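Drustden open evening moves to Tuesday
October | By Eskil Rustad
2 min read
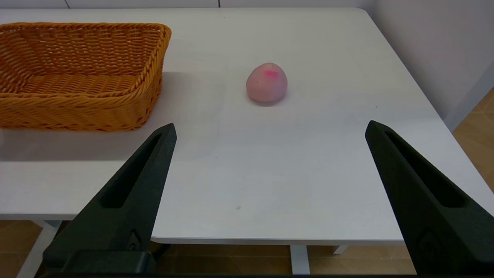
A woven basket and a small pink object on a white table.

The club's open evening will now be held on Tuesday, with gates at 5 pm. Supporters can watch the women's hockey squad train on the main pitch, then meet the players by the clubhouse once the session ends.

Entry is free for members and their families. Everyone else pays 2 pounds at the gate, and the money goes towards new goal nets. Last year's evening drew more than 1000 people, so come early if you want a seat in the stand. Parking behind the Salameh Road end fills up first. The overflow field is open if the ground is firm enough.

Players will sign shirts, sticks and programmes. Please bring your own pen if you want a particular colour. The signing queue closes at half past seven, as the under-12s have the pitch after that.

Season tickets can be collected from the office on the night. Bring the email with your booking number. The away coach to Danuseo still has seats, and names can be added to the list at the office.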